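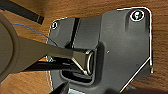 Grey plastic panel on the wooden top, screw hole at the upper right corner

Taking a moulded plastic plate off without cracking the corners

Posted by Kipchumba Wanyama in Workshop & Bench

I have two moulded plastic parts to take off and clean, and I don't want to split either of them. The panel has a second, smaller hole towards the upper left, and an opening in the middle with rounded inner corners that collects dust. The black plate has a screw near each upper corner, and a metal ring further down. Both came with a second-hand Bimico bench I bought in March for 645, no paperwork.

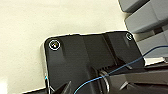

Black plate, a screw near each top corner

Do I undo the two corner screws first or start at the ring? And is it safe to put a flat screwdriver under the edge if the plate sticks? I've already cracked one cover that way.

8 replies, showing 2

Burgi Auer
Leave the ring alone to begin with. Make sure the weight of whatever is fixed to the plate is held up by something, then give each corner screw half a turn, swapping from one to the other. If you take one right out while the other is tight, all the strain goes on one corner and that is usually where the plastic splits.

Check what size the heads are before you put any force on them. A driver that is slightly too small will chew them up. Look for more screws lower down as well, I can't tell from your photos.

No metal screwdriver under the edge. Use a plastic pry tool or an old bank card, and if it still won't move, stop and look for a clip or another screw.

The blue cable goes right across the plate, so unplug it and move it out of the way before you start. Same with the thin black one next to it.
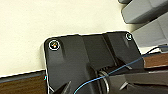

Reply from Belmonte

What Burgi said. For the dust I use a dry paintbrush and then a damp cloth, no solvent – it turned one of mine cloudy. When you put it back, turn the screws backwards until you feel them drop into the thread, then tighten by hand.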